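MEDIA RELEASE — for immediate use

Zirnonholm workshop opens its doors for a hands-on robotics day in March

ZIRNONHOLM — The Zulmont workshop is holding its second open day this March, doors from 10 am, free entry. Same building on the Jodstead road, new side entrance. Please use the side entrance, the front one is still blocked by the roadworks.

Last year's open day drew 568 visitors, a lot more than planned for, and the queue for the main demo went out to the car park. So this year there's more room, more benches and a proper break in the middle of the day for the staff.

Main attraction is the Tak program. Tak is Zulmont's project on teaching robots everyday handling jobs — picking things up, holding them steady, putting them down again where they belong. The teaching is done by people. A person takes a gripper in the hand, does the job at a table, and the camera on the gripper records it. Those recordings are what the robot learns from later on. No programming needed from the person doing it, just patience and a reasonably steady wrist.

Visitors can watch the recording work at the benches all morning and then have a go themselves in the afternoon. Household objects mostly. Some are easy. Slim ones and smooth ones are harder then they look, and the staff are happy to talk about why.

What's on:

Recording benches, open all day. Staff at work, questions welcome.

Try-it benches, afternoon only. Sessions are short so everyone gets a turn. Children welcome with an adult. There are 76 places and they go in the order people sign up at the door.

Robot arm demonstration, late morning and again mid-afternoon. The arm runs jobs learned from Tak recordings. It will drop things. The demo is live and nothing is edited, and the staff would like people to see the misses as well as the good runs.

Talk in the upstairs room, just after lunch. Where the program is up to, what it can't do yet, what the next year looks like. Plain language, no slides full of maths. Time for questions at the end.

Zulmont started the Tak program in a corner of its repair shop and moved it to its own room last winter. Over 444 hours of handling have been recorded there to date, nearly all of it by local people on part-time shifts. The workshop is looking for more of them, and sign-up forms will be at the front desk on the day. No background in robotics needed. Training is paid.

"People hear robotics and expect a factory floor," the workshop said in a statement. "Mostly it's tables and everyday objects and someone doing the same small job again a bit better. We'd like the neighbours to come and see it, and tell us which jobs at home they'd want a hand with."

Getting there: limited parking behind the building. The Jodstead bus stops across the road. Step-free access throughout the ground floor, lift to the upstairs room. The demo area gets loud when the arm is running, ear protection at the desk for anyone who wants it — ask.

Tea, coffee and a sausage sizzle out the back until it runs out. Cash or card.

Media are welcome from 9.30, before the public. Filming at the recording benches is fine but please check with the person working first, and keep lights low, bright lamps spoil the recordings. Interviews can be aranged through the Zulmont front desk.

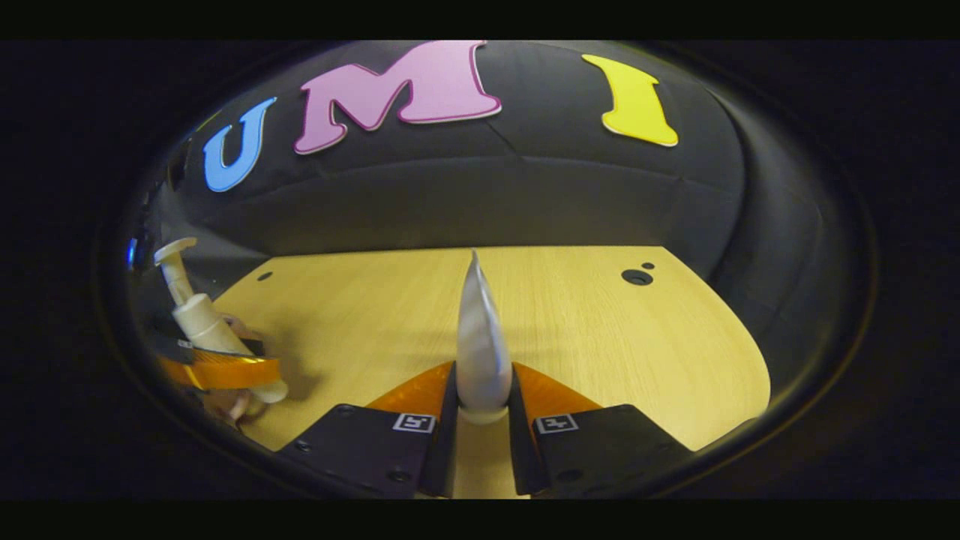 School groups should book ahead by phone, as the try-it benches fill up fast. Groups get a session of their own before lunch and don't have to queue with everyone else.

ENDS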